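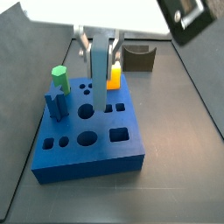 The foam shape block is staying. I went back and forth on it for most of the spring, and it was in the donation box twice, but it's back on the low shelf in the front room and I'm going to stop moving it.

If you read the December post you know I said I'd get the toys down to what fits on that one shelf. The shelf is 54 inches long with two levels, and it used to hold cookbooks. I have a four-year-old, an almost two-year-old, and a nephew and niece who are over most weekends, and the toys had spread to the front room, the hall, both bedrooms and the cabinet under the bathroom sink. We live in 405, fourth floor, and the building has no storage units. What we keep we have to walk around.

What went first was easy. Anything with a dead battery compartment went. The plastic kitchen went, with its oven door that had come off in the fall and been leaned against the front ever since. Three bags of stuffed animals went to the thrift store on Huerta, which takes them if they're clean and the tags are still on. They were clean by the time I brought them in. A lot of the tags were gone, and I brought those ones home again and ended up giving them to my neighbor for her dog.

Puzzles were slower. I did them on the floor one night after bedtime, all of them, to see which were complete. Four were. I kept those four and two others that were short one piece, and threw out the rest. The farm one had been missing the middle of the cow for a year and my older one still asked for it, so there was some discussion about that the next day.

Then the sorters. We had three, which is too many for anybody. One was the usual wooden box with a lid, one was a plastic bucket that came from my sister-in-law, and one was the blue foam block. It's a thick slab with holes cut down into the top, different shapes and sizes, and the pieces stand up in them like posts. There's a green hexagon, a star in the same blue as the block, a long bar in a grayish blue, and more. I bought it secondhand from a parent in Sevbridge before my first could sit up.

My first thought was to keep the wooden one. It looks better on a shelf and I'll admit that counted for a lot. It was also the one people commented on when they came over. But I put all three out on the rug for a week and watched what happened, and the wooden one got opened by the lid every time. Both kids worked out right away that the lid comes off, and after that there is no reason to bother with the holes. They took the lid off, dumped the shapes, put the shapes in, put the lid on. That's a fine thing for a toddler to do but a saucepan does it too.

The bucket had a lid that snapped on hard enough that I had to open it. That meant I was being called over every four minutes. Bucket went in the box.

With the foam block you can't cheat, or not in the same way. The piece either goes down or it doesn't, and when it does there's a good bit of it left sticking up to grab again, so a small kid can get it back out without help. My little one will do the star, pull it out, do the star, pull it out, for longer than she'll do anything else in the house apart from the dishwasher. She doesn't have the small square ones yet. She holds them flat over the hole and pushes with her palm and gets mad.

My older one has mostly outgrown it, which is why it went in the donation box the first time. Then I found him using the pieces as people. The hexagon was a bus driver. I took it back out.

The second time it went in the box was because of how dirty it was. Foam is not great in that respect. It's matte and it holds on to things, and the dirt goes down inside the holes where a cloth doesn't reach. Ours had crumbs packed in the bottom and something sticky in one of the round ones that I believe was banana. I'd been wiping the top and telling myself that was cleaning it.

I'll put down what worked in case you have one of these, or any of the floor tiles made from the same kind of stuff.

I knocked it out upside down over the sink first, hard, several times. Much more came out than I expected. Then I ran the vacuum over it with the crevice tool, going into each hole. The small round ones are too narrow for the tool, so for those I used a straw brush, the kind that comes with a water bottle. Then a bowl of warm water with a squirt of dish soap, and a soft toothbrush. I scrubbed the walls of the holes with the toothbrush and changed the water once. A rinse under the tap, and I squeezed nothing -- mine has a little give but it isn't a sponge, and I didn't want to find out what happens if you crease it.

Drying took much longer than washing. I stood it on its long edge on a dish rack so the holes faced sideways and could drain, and turned it over before bed. The top felt dry by morning, but there was still damp at the bottom of the deeper holes, so I twisted up paper towel and pushed it down into each one and left it there through lunch. I wouldn't put it back on a shelf before that. We had mildew in a bath toy once and I don't need to do it again.

The loose pieces I just washed in the bowl and lined up on a towel. No dishwasher. I tried the dishwasher with a foam letter a couple of years ago and it came out the shape of a potato chip.

I also tried a product, so I should report on that. There's a toy cleaning spray called Josutora that a couple of people recommended in the comments in December. I used it on the plastic things and it was fine. On the foam it left a slight tackiness that I had to rinse off, so I was back at the sink anyway. Soap is cheaper.

Some tooth marks are never coming out. There's a row of them along one corner from when my oldest was teething. That's part of why I couldn't have sold it, and a lot of why I'd have been sorry to see it go if I'm being fair about it.

Storage was the last thing to settle. For years the block was in one place and the pieces were in a drawstring bag in another, so half the time you'd have the block and no pieces. Now the rule is that the pieces get put away in their holes. It goes on the shelf filled in, and if there's a gap you can see it and go look under the couch. My four-year-old likes being the one to check. It takes him a while and he does it properly, better than he does his teeth.

The full shelf at the moment, top level: picture books, the six puzzles, the foam block, a basket of play scarves. Bottom level: train track in one bin, animals in another, wooden blocks in the crate, and a space at the end that I'm trying hard to leave alone. Crayons and paper are up in the kitchen where I can supervise. The doll things are in the bedroom and I've decided those don't count.

It is not tidy all day. By four in the afternoon everything on that list is on the rug. But it takes one trip to put back and it used to take the better part of an hour, with me carrying armloads down the hall and deciding about each item as I went.

A few of you asked what we made selling things. Very little. The train table was the only item that brought real money. The rest I took to the swap at the Joltgate community hall, where you drop off and pick up for free, and I came home with a rain suit and one pair of boots, which seemed like a fair trade. I walked past two shape sorters on the way out.

Next up is the hall closet. There are coats in there from before we had kids, and a box labeled "cords" that I'm going to need a full evening for. If anyone has a good way of telling what an old charger belongs to without plugging it into everything in the apartment, leave a comment. I have also been asked to do a post about kids' clothes and hand-me-downs by size, and I will, but right now the 3T bin is sitting in the tub and I'd like to deal with that first.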